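Skoltmont 桌面整理任务数据与控制软件说明

版本说明：本文件随 Skoltmont 软件包一并发布，适用于 9 月发布的主版本。此前的测试分支不再维护，其配置文件格式与本版不兼容，使用者应按“迁移”一节处理。

一、概述

Skoltmont 是由 Funasham 实验室维护的一套双臂灵巧手控制与数据工具，包括感知、规划、控制、录制四个模块，以及一组配套的桌面整理演示数据。本软件包的主要用途是为“拾取并投放”类任务提供统一的接口和可复现的评测流程，供研究人员训练和比较操作策略。

软件包由 Funasham 实验室负责开发，数据校验工具由 Sesbridge 小组提供，仿真接口沿用 Salameh 项目的场景描述格式。各部分的许可条款分别载于相应目录，使用前请逐一查阅。

二、目录结构

perception/ 目标检测、位姿估计与相机标定
planning/ 抓取候选生成、双臂避碰与轨迹规划
control/ 关节伺服、手指阻抗控制与急停逻辑
record/ 录制、回放与时间对齐
data/ 演示数据及索引文件
configs/ 任务与设备配置
tools/ 校验、转换与统计脚本

三、数据内容

数据集共收录 1,000 条演示，其中 300 条划为验证集，其余用于训练。划分以录制批次为单位，同一批次的演示不会同时出现在两个集合中。每条演示包含以下字段：

头部相机图像，频率为 30 赫兹；
双臂与双手各关节的位置、速度及指令值；
手腕处的六维力读数；
任务的文字指令；
阶段标注，分为接近、抓取、转移、释放、撤回五类；
结果标注，取值为成功、失败或中止。

阶段标注由规划模块自动生成初稿，再经人工复核。结果标注完全由人工给出，判定标准见 data 目录下的标注规范。对于物体已越过桶口但手指尚未完全张开的情形，标注以手指张开的时刻为释放阶段起点。

四、任务定义

基准任务名为 paper_to_bin。初始状态下，纸团置于木质桌面，开盖的垃圾桶同在桌上，策略须以单手拾取纸团并将其投入桶内，另一只手不得进入操作手的避碰区域。纸团的形状不作统一规定，允许存在折痕和局部凸起。感知模块仅输出其外接包围体与估计质心，不拟合精细网格。

抓取候选由规划模块在质心附近采样，按拇指与其余手指的对向程度、掌面与桌面的夹角以及手腕余量三项加权排序。默认权重写在 configs/paper_to_bin 中。接近阶段采用掌心朝下的姿态，四指前伸，拇指外展，待手掌进入预抓取高度后再收拢。 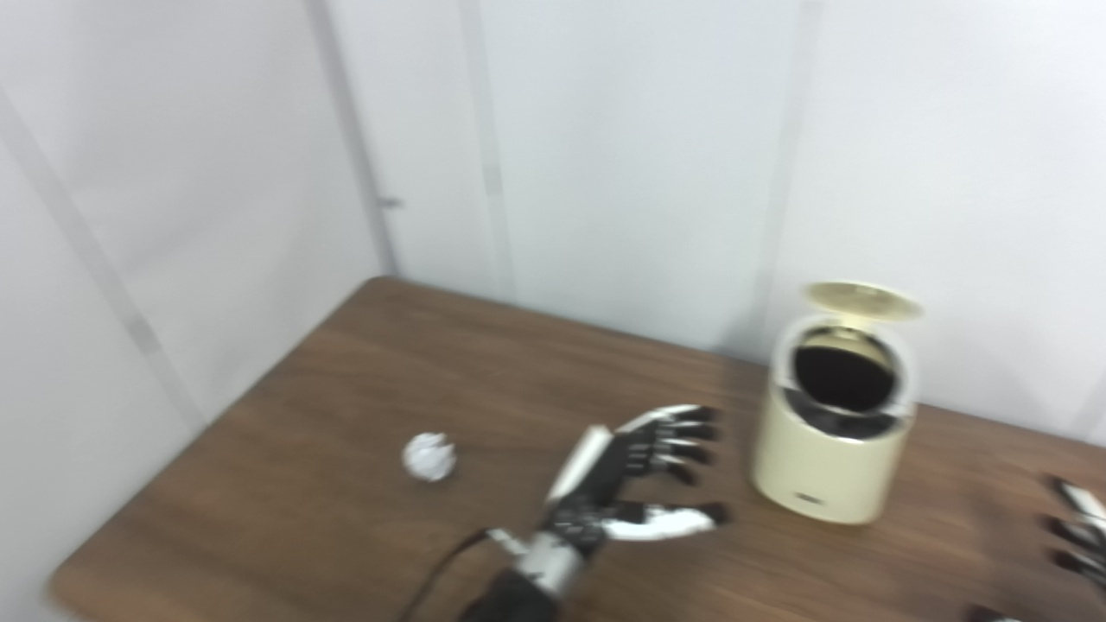 Niall MacBrayne 在评审意见中提出，包围体加质心的表示对纸团这类软物体过于粗略，手指闭合时质心会随形变移动，规划器却仍按闭合前的估计值执行，建议至少在接触后重新估计一次，并把两次结果都写入日志。

维护方已采纳该意见。现版本在首次检测到指尖接触后触发一次重估，若新旧质心之差超过配置项 recenter_limit 所设阈值，控制模块暂停闭合，由规划模块修正手掌位置后再继续。两次估计值分别记录于 centroid_pre 和 centroid_post 字段。较早录制的演示不含后一字段，读取接口对其返回空值，使用者在统计时应予排除，不应以零填充。

五、感知模块

头部相机须在每次开机后完成外参校验。校验脚本比较标定板角点的预测位置与检测位置，误差超限时拒绝启动录制。桌面平面由深度数据拟合得到，作为规划中的硬约束；光照均匀但桌面存在柔和反光时，建议启用 specular_mask 选项，以减少反光区域对平面拟合的影响。

垃圾桶以圆柱模型表示，桶口以圆环表示，桶盖单独建模为可活动的圆盘。深色桶口内部通常缺乏有效深度，感知模块不对该区域插值，投放点直接取圆环中心并沿法向抬高一段安全距离。浅色桶身与白色背景对比度较低，分割结果可能在边缘处缺失，此时应优先依赖桶口而非桶身轮廓。

六、规划与控制

规划模块以 20 赫兹的频率更新手腕目标，控制模块在本地完成插值与伺服。双臂共用一个碰撞模型，手指在模型中以胶囊体近似。手腕外侧的线缆不在碰撞模型之内，使用者应在配置中收紧腕部旋转范围，避免线缆与桌沿发生牵扯。

急停信号的优先级高于一切软件指令。急停解除后，控制模块不会自动恢复原轨迹，须由操作人员确认并从撤回阶段重新开始。相应的演示一律标为“中止”，保留原始数据，但默认不参与训练。

七、使用步骤

1. 安装依赖，并将设备参数写入 configs/device。
2. 运行 tools/check_calib，确认外参校验通过。
3. 运行 tools/verify_data，核对索引与校验和。
4. 以 replay 模式回放任一验证集演示，检查时间对齐。
5. 以 dry_run 模式运行策略，此模式只规划，不下发关节指令。
6. 确认急停可用后，切换至 live 模式。

八、评测

评测脚本对每个策略报告成功率、平均完成时长和避碰区域侵入次数。纸团停留在桶沿、落于桌面或落于地面，均判为失败。策略可在单次试验内重复抓取，但总时长不得超过配置上限。提交结果时应同时附上配置文件、软件版本和全部日志；只提交汇总数值的结果不予收录。

九、已知限制

本数据集的背景以素色墙面为主，物体种类有限，由此训练的策略在杂乱背景下的表现未经验证。纸团与手指之间存在较多遮挡，头部相机在收拢阶段常不能完整观察接触点。力读数仅来自手腕，不能用于推断单个手指的受力。桶盖在全部演示中均预先打开，数据中不包含开盖动作。

十、迁移

自测试分支迁移时，请运行 tools/convert_config。原 hand_pose 字段已拆分为 wrist_pose 与 finger_joints，关节顺序亦有调整，手工改写容易出错。转换脚本会保留原文件，并在同一目录下生成差异报告。

十一、维护与反馈

问题报告请提交至项目的问题列表，并注明模块名称、版本号及可复现的演示编号。维护方于每周三集中处理。涉及急停或碰撞的问题请在标题中标明“安全”，此类报告随到随处理。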